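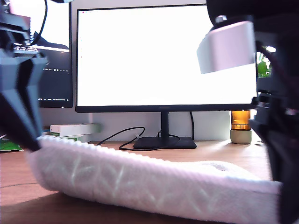 2 min read

Zudora wants 300 towel folds by June

Small firm, big pile of laundry. Zudora has started recording its two-armed robot at work on cloth, the first step towards a system that can fold by itself. Target is 300 good examples of folding and 300 of rolling. Knitted stuff counts double in difficulty, the team says, as it stretches and the loops catch.

Every example is done by a person steering both arms by hand from the next desk. The computer keeps the camera pictures and the arm movements side by side, and the learning comes later.

"You get better at it fast, then you get worse after lunch," said Nidia Quintero, who runs the sessions. Runs are kept to 30 minutes, then somone else takes over.

Bad tries are not all thrown out. Stuart Ellwood, on the software side, wants a share of them kept, so long as the driver recovers and finishes. Dropped corners, slipped grips, that sort of thing. Anything where the arms bump gets deleted.

Seven people are trained to drive so far. More wanted, no experience needed, steady hands a help.

Cloth comes from Nadeck, which is lending thick and thin pieces in white first, colours to follow. Lighting will be changed on purpose between sets, and the desk wont be tidied either. Quintero says a plain bench taught the last version very little.

First tests of the trained system are due in June. More when we get it.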